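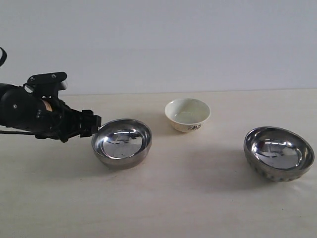 Stemlow Pledge Records: data card

Last updated: February
3 min read

Stemlow Pledge Records is a table of pledges and payments from the sponsored walk held by the Stemlow Children's Hospital Fund. It covers one walk, from the opening of registration to the close of the collection period. The maintainer is Aisling Gilmartin.

The table was put together to study the gap between what sponsors promise and what the fund receives. It was then cleaned up so that other small hospital charities could compare their own numbers against it.

Contents

pledges.csv — one row per pledge
teams.csv — one row per walking team
codes.txt — meanings of the short codes used in both tables

There are 200 pledges in the release. Of these, 154 were paid in full by the close of collection. The rest are marked either "part" or "open" in the status column. An open pledge has no payment against it. It may still have been paid later by check, and late checks are not in this release.

Fields in pledges.csv

pledge_id: random string, unique within the file
team_id: matches teams.csv; blank for people who walked alone
kind: flat or per_mile
promised: amount in whole dollars; for per_mile pledges, the rate times the miles credited
paid: amount received, in whole dollars
status: full, part, open
route: online, envelope, employer
note_flag: 1 if the sponsor left a message, 0 if not

Messages themselves were removed. Many of them named a patient or a family, and there was no safe way to edit them line by line.

Where the records came from

Online pledges were exported from Tumia, the donation form the fund used for the walk. Envelope pledges were typed in by hand from the paper sponsor sheets. Employer matches came as a single statement from Honder, the payroll giving service, and were split back out to the matching pledges by amount and team.

The paper sheets were entered twice by different people and the two versions compared. Where they disagreed, the sheet was read again. Sheets with an unreadable amount were left out before the count above was made.

Known problems

Employer rows are the weakest part of the table. Honder reports the month a match was approved, and the fund records the month the money arrived. These are often different. The paid column follows the fund's books.

Miles were credited by team. A child who stopped at the first water station and a parent who finished the course have the same mileage if they were on one team. Per-mile pledges should not be used to study individual distance.

Some households pledged through more than one route. Rows that were clearly the same pledge were merged, but a small number of repeats may remain. 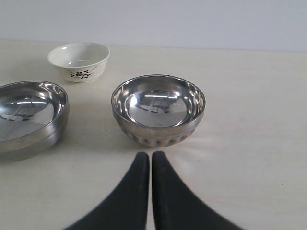
Privacy

Names, street addresses, email addresses and card details were removed before the files left the fund's office. Team names were replaced with codes, as several teams were named for a child in treatment. No medical information was collected through the walk, and none is included. Please don't try to match rows to public fundraising pages.

Suitable uses

The table works well for teaching basic cleanup and for testing reminder schedules. It is too small for a model of donor behavior that would be applied to real people. It also describes a group with strong personal ties to one hospital, and sponsors of a general 5K are likely to behave differently.

Changes in version 2

The employer route was split from online. In version 1 both were coded as online, which made online pledges look slower to pay.
Teams with a single walker were moved to a blank team_id.
The Effiong grant, a lump sum paid to the fund in the same period, was taken out. It was never a pledge.

Version 3 will add late checks if the bank records can be matched.
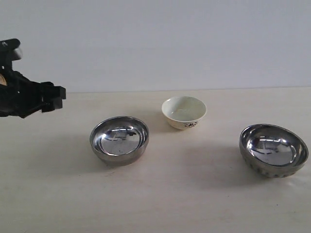

Why is the paid amount sometimes higher than the promised amount?

Sponsors can round up when they pay, and a few do. The extra is kept in the paid column and the status is set to full. Nothing was capped.

Corrections

Send corrections to Aisling Gilmartin through the fund's office. Include the pledge_id and the file version. Please don't include the sponsor's name, even if you know it.

2 comments
3 shares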